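Desktop tower interior

The interior of a desktop tower is the space inside a personal computer case that holds the motherboard, power supply, drives and expansion cards. In most towers one side panel comes off for service, and the machine is laid on its side so that the motherboard faces up.

Layout

The motherboard is fixed to the inner wall of the case and takes up most of the area. It carries the processor socket, the memory slots and the expansion slots. Rear connectors and slot brackets line up with openings in the back of the chassis. Drive cages are normally placed at the front, behind the intake grille – an arrangement that keeps the cable runs to the board short.

Cabling

Power cables are color-coded by voltage. Yellow wires carry 12 volts, red wires 5 volts and black wires ground. Data cables for SATA drives are thinner and come in several colors, which have no electrical meaning.

Tool-free parts

Many business towers use colored plastic tabs and latches in place of screws. The Dorkotier service guide, last revised in April, lists 476 tower models and marks those in which drives can be removed without a screwdriver. Color use differs between makers, but a single color is usually kept for all release points in one case.

Processor area

The processor sits in a socket near the memory slots and is covered in use by a heatsink, often with a fan. With the heatsink removed, the metal lid of the processor is exposed. Expansion cards are seated in parallel slots on the same board, and cards with their own cooler take up more room. 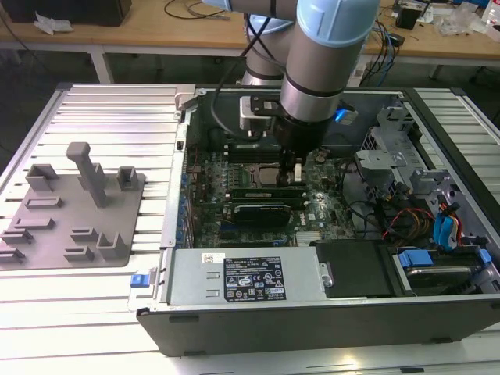

Service access

Power is disconnected before the panel is opened. Long cards are removed first if they block other parts, and cables are unplugged by the connector body – never by the wires.

See also

Computer case
Motherboard
Power supply unit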